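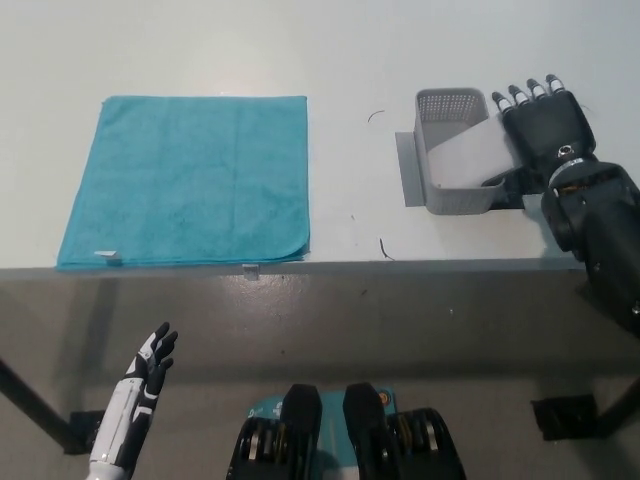 "The planner has to say when it does not know"

November 19, 2024
By the Ornero editorial desk

The software group at Lotmont has seven people and one subject, cloth. Their planner, called Kariuki, decides where a two-armed robot should put its hands on a towel before anything is lifted. I spoke with the lead developer in their office in Molport.

"People ask first about the fingers," she told me. "But most of our bugs are in perception. A towel which lies flat is almost a square, and you would think this is easy. Then one corner curls over, and the software believes the cloth ends where the fold is."

In the first version, the corner detector gave four points and the planner trusted all of them. Now each point comes with a score, and under a certain score the arm is not allowed to move. The robot looks again from another head angle. This costs time, and she does not hide that she dislikes it.

Labels were another problem. The small white tags on a towel can hang over the front edge of the table, and on a white tabletop the camera has little contrast to work with. "For the old model a tag was a corner. It was very sure about it, too." The team marked the tags by hand in 543 images in October and trained again. Wrong corners from tags went down to 13 in a test of 1000 images.

I asked why the near edge of the table gets so much attention in their code. She explained that a towel close to the edge gives a hand more ways to approach, from the front and also from slightly below, but the planner must keep the forearm away from the table. "We had a rule with a fixed distance. It was safe, and it refused half of the good grasps. Now we check the whole arm along the path - it is slower, but we can read in the log why a path was refused."

The basket is treated as an obstacle with a simple box shape, even if its walls are full of holes. Depth readings through such holes are noisy, and the group decided not to model them. "Maybe later. For now a box is good enough."

Next on her list is the replay tool, which still cannot show both arms on the same time line.

Contact the editors | © 2024 Ornero | Back to top
7 shares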